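I've had the Zatetti ANR headset for five weeks and 33 hours in the air, and I'm finally ready to have an opinion on it. (If you read my last review you'll know I went off too early and had to eat my words.)

I fly a high-wing four-seater out of a grass strip with a share group, and she's loud. My old passive headset clamped like a vice and left me with a headache by the second fuel stop, so when Soledad Quintana at our club said she'd swapped her Carretero for a Zatetti and wasn't going back, I borrowed hers for a circuit and ordered my own that night. $413 delivered, with a spare set of ear seals.

## Comfort and noise

It's light! I was suspicious of how light, to be fair, but the headband has held its shape and the seals sit nicely over the arms of my sunnies, where the Carretero always let in a bit of a roar. The noise cancelling is very good at cruise. On climb-out there's a faint fluttery sound in the left ear that I noticed a lot on day one and hardly at all now.

The mic is the best bit. Tuncay Yazıcı, who I share the aeroplane with, used to ask me to say everything twice, and on our trip down the coast he didn't ask once. It does pick up wind if you open the window, so close it before you call inbound.
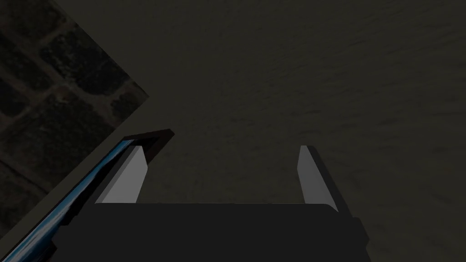
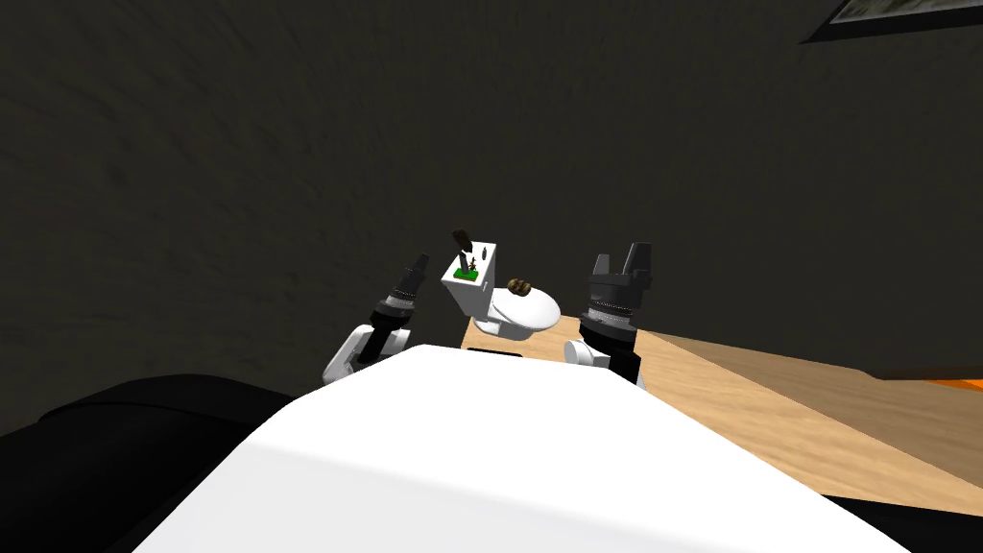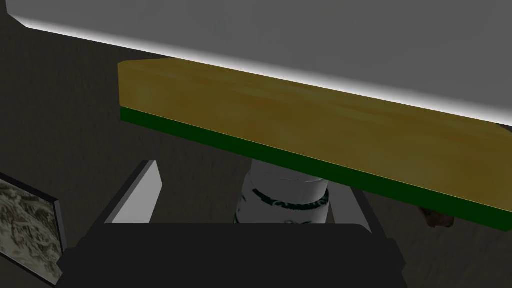
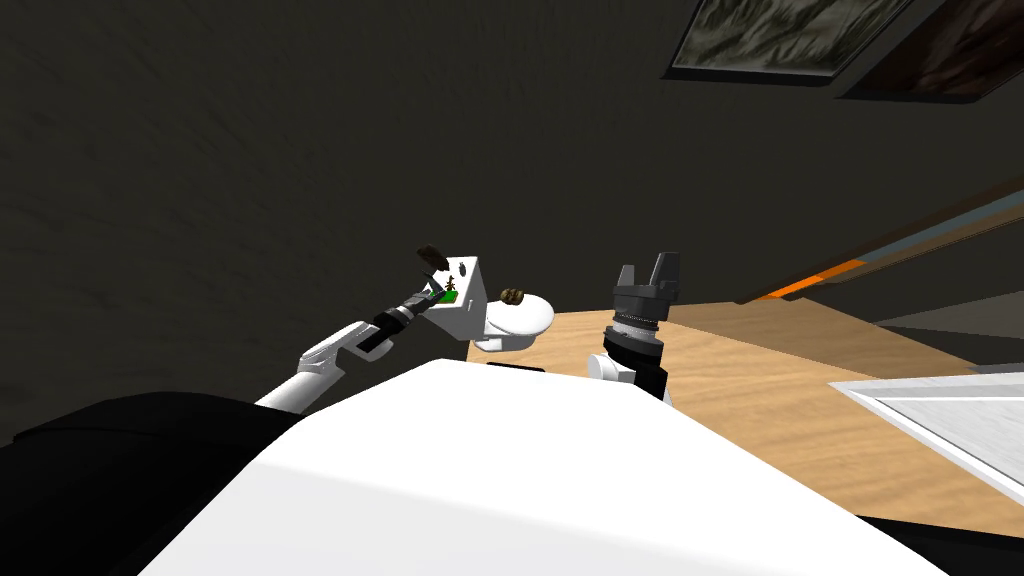

## Batteries and the control box

Two AAs, and I got 19 hours out of the first pair. That's short of what I was hoping for, though I did leave it switched on in the bag after one flight, so some of that is on me. There's an auto shut-off, but it only works once you've unplugged both jacks – the manual mentions this in tiny print on the second last page.

The volume wheels are my main grumble. They're small and smooth, they're both on the same side, and with gloves on in winter I kept turning down the wrong ear. A dab of coloured nail polish on the left one has helped. The clip is fine on a seatbelt and useless on a map pocket.

Bluetooth works. I paired it with my tablet for traffic alerts and it hasn't dropped out yet. Music cuts when someone talks on the radio, then comes back a bit too loud for my liking.

## The other ones I tried

I had a go of the Feten as well, and the cancelling is a touch stronger, but it's heavier and costs a good deal more. The Clalness is cheaper and perfectly OK for passengers. I wouldn't want it for a long day in the left seat.

## Would I buy it again?

Yep. Four stars, with one off for those wheels. I'm taking it over the ranges in December, with Tuncay flying the leg home, and I'll update this if the flutter gets worse or the cable starts to fray where it meets the cup.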